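How do I get a small sofa to stop sliding away from the wall?

Asked in Home & Furniture, 33 views

Hi all, first question on here so go easy on me. I bought a two-seat sofa in June for my little sitting room and every time I sit down it scoots back and thumps the wall. Then when I get up it creeps forward again! The floor is smooth and the sofa has short plain feet, no wheels or anything. I already tried folding up an old towel under the back feet and it looked terrible and slid anyway. I rent, so I can't screw anything down. It's the Olov from Wadard if that helps, and I'd rather not spend a fortune because the sofa already cost me $700. Any ideas?

3 answers

Answer from ruvley_fan
Rug. Get a rug.

Answer from patchandmend
I had this exact problem in my last two apartments so I've tried most of the stuff they sell. The felt pads that come in the bag with the sofa are the wrong thing, they're made to help it slide (check yours, I bet they're still stuck on there). Peel those off, wipe the feet with rubbing alcohol and let them dry. Then get rubber furniture grippers, the thick ones, a bit bigger than the foot. I got a pack of 16 and still have most of them in a drawer. Sweep and mop the spot first, dust kills the grip faster than anything. I redo mine every few months when they start to feel slick.
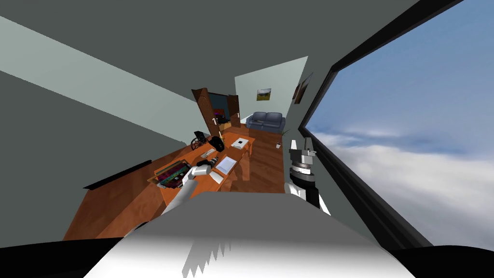
The other thing is the thumping. Stick a couple of clear bumpers on the back of the sofa at the height where it hits, or leave a gap the width of your hand. Mine sat tight against the wall for a year and left a long gray scuff that I had to scrub off before I moved out. One warning, some cheap rubber stains vinyl floors yellow, so ask your landlord what you've got down or try one gripper in a corner for a few weeks.

Answer from sockdrawer
Second the grippers. I used a cut-up yoga mat under mine and it held fine, but it does start to crumble after a while and you get little bits everywhere. Also check all the feet are screwed in tight, one of mine was loose and the whole thing walked sideways.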